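The Lid

The club met on the second floor of the Narkorbridge library annex, and by May there were only two of them left who came every time. The others had exams. Gopinath Warrier unlocked the door at four and switched on the power supply, and the arm gave the small jerk it always gave.

The county round had one task for everybody. A robot had to work a toy kitchen: take a lid off a pot, put it down somewhere, and put it back. Arkmont, the school across the river, had done it in the practice round with an arm that cost more than the annex roof. Narkorbridge had an arm made of brackets and hobby servos, and a team name, Birkia, that a girl who had since graduated had picked out of a seed catalog.

Gopinath ran the homing routine. The arm went up until it stood straight in front of the counter, shook, and stopped there.

"Elbow's late again," he said.

He wrote it in the log. The log was a green notebook, and most of the entries in it said the elbow was late.

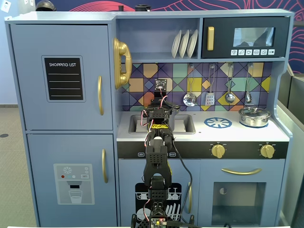

Noboru Miyazaki said it wasn't the elbow. It was the shoulder starting early, and the elbow only looked late next to it. He had said this in April too. If they slowed the shoulder down, the two joints would get to the top together and the shaking would stop, and then they could quit blaming the servo and save the nineteen dollars.

"We don't know that," Gopinath said.

"We could know it in ten minutes."

It took them an hour. The delay lived in a file neither of them had written, and the line they wanted was number 1791. Noboru found it by scrolling. Gopinath changed the value to six and the arm went up like something underwater. He changed it to two and it shook. At four it went up and stood there.

They looked at it for a while.

"Okay," Gopinath said. "Shoulder."

He did not cross out the old entries. He wrote the new one under them and put the time next to it.

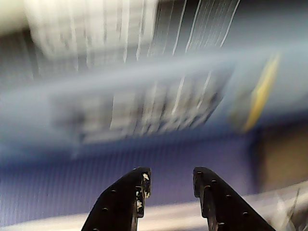
Grip was the next problem, and it was a problem they had inherited. Mr. Þorgeirsson, who had started the club and then moved away, had left them a box of parts and a note that said the fingers were fine. Gopinath had believed the note for most of a year. Now he bent down and looked at the tips. The black had chipped off one of them in flecks and the white showed through, and the other finger had hardly any of that. One side had been doing all the work. He thought about every lid they had dropped, and which way it had fallen.

"They don't close in the middle," he said.

"Can you shim it?"

"With what?"

Noboru tore the cover off his bus schedule and folded it until it was thick enough. They slid it behind the bracket and tightened the screws. It was around seven by then, and the librarian had already come up once to ask how much longer.

They ran the whole task from the start. Gopinath kept a hand near the switch. Noboru stood back by the chair with his arms folded and read the steps out loud from the screen, though they both knew them. 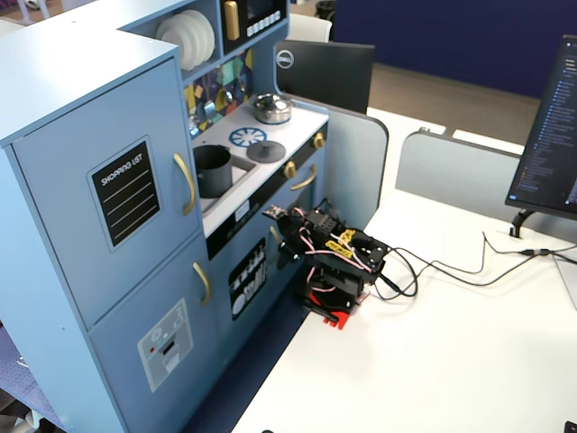
The lid on the second burner, Narkorbridge annex.

"That's half," Noboru said.

"Half is more than we had."

"Put it back on."

Gopinath checked the shim with his thumbnail and pressed the key for the next step. Downstairs the librarian was turning off the lights one row at a time, and the arm began to move.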